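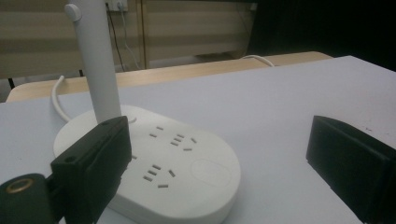 The assessor at Kerby was asked first why a power board with nothing visibly wrong with it should ever be thrown out, and replied that age was a poor guide and that the question most people should be asking was how the board had been loaded. "A board can sit behind a bookcase for years with a lamp on it and be as sound as the day it was bought," the assessor said. "Put a fan heater on the same board every winter and I would want to look at the contacts."

Kerby is a small testing shop that takes in portable electrical equipment from offices, schools and rental agents. Most of what crosses the bench is leads, boards, kettles and chargers. The assessor, who asked that the shop be named and the staff left out of it, has worked on household and light commercial equipment for most of a career and agreed to talk about what fails and how.

We began with load. An ordinary Australian outlet is rated at 10 amps, and the usual board plugged into it carries the same rating for all its sockets together. At 230 volts that is 2300 watts. The assessor took a job sheet from the tray to make the point. A tenant in the Rawashdeh building had been running an oil heater and a laser printer from one board and had measured the pair with a plug-in meter at 2285 watts.

"On paper that is fine," the assessor said. "It is inside the limit by 15 watts. But there is no margin in it, and the meter gives you the figure at the moment you look. A laser printer draws in bursts when the fuser heats. The next reading could be well over."

A board with an overload switch should trip if the excess goes on long enough. The assessor was careful about the wording. A thermal cut-out responds to current over time, and a modest overload may run for many minutes before it opens. It also does nothing about a poor connection, where the current is normal and the heat comes from resistance at one contact.

That, in the assessor's account, is the more common fault. The metal inside each socket is sprung to grip the pin. Repeated use, or a heavy plug pack hanging at an angle, relaxes the spring. The contact area gets smaller, the joint warms up, the warmth softens the spring further and oxidises the surface, and resistance rises again.

"People describe it as the plug feeling loose," the assessor said. "If it falls out under its own weight, stop using that socket. If the face of the board has gone yellow or brown beside one set of slots, stop using the board."

Asked about smell, the assessor said a fishy or sharp plastic odour near any outlet should be taken seriously, and that the correct response was to switch off at the wall before touching anything else.

The conversation turned to surge protection. Many boards sold for computers and televisions contain metal oxide varistors, small parts that divert a voltage spike away from the equipment. They wear out. Each spike they absorb uses up a portion of their capacity, and a large one may finish them. Some boards have an indicator lamp to show that protection is still working, although the sockets on many models will go on supplying power after it has gone.

"So you have a board that works and a protector that doesn't," the assessor said. "If there is no lamp, you have no way of knowing from the outside." Kerby's practice is to recommend replacing surge boards after a nearby strike or a serious network fault, and otherwise to follow the maker's stated life where there is one.

I asked about plugging one board into another. The assessor's objection had two parts. The first board still has to carry everything on the second, so the extra sockets add no capacity. And every additional plug and length of cord adds resistance, which in a fault can slow the operation of the breaker. At the Pruroria offices, where Kerby tests the equipment each October, the shop failed no board for chaining as such but wrote up 7 of them and asked for more wall outlets to be fitted.

Cords came next. A coiled cord under load cannot shed heat from the inner turns, and the rating on a reel normally applies with the cord fully unwound. A cord under a rug has the same difficulty and is walked on as well. The assessor has cut open cords of that sort and found the insulation flattened to a fraction of its proper thickness — in one case over a length of roughly 30 centimetres, with the sheath still intact.

On testing itself the assessor was brief. A visual inspection finds most of the faults that any test will find. After that come earth continuity, insulation resistance and polarity. On a board, each socket is tested separately. The tag records that the item passed on the day, and nothing more.

"A tag is not a warranty," the assessor said. "I have tagged a board in the morning and had it back after lunch with a chair leg through the cord."

The last item was a form from Tronel, a property manager that wants its tenants to check their own equipment between visits. The assessor had been asked to shorten it and had it down to 2 pages. The section on boards now asks whether any plug is loose, whether any part is discoloured or warm, whether the cord is damaged, and whether a heater, kettle or dryer is connected. A yes to the last question directs the tenant to move that appliance to a wall outlet.

Whether tenants would fill it in was a matter for Tronel, the assessor said. The draft was due back at the end of the week, and the paragraph on outdoor leads had still to be written.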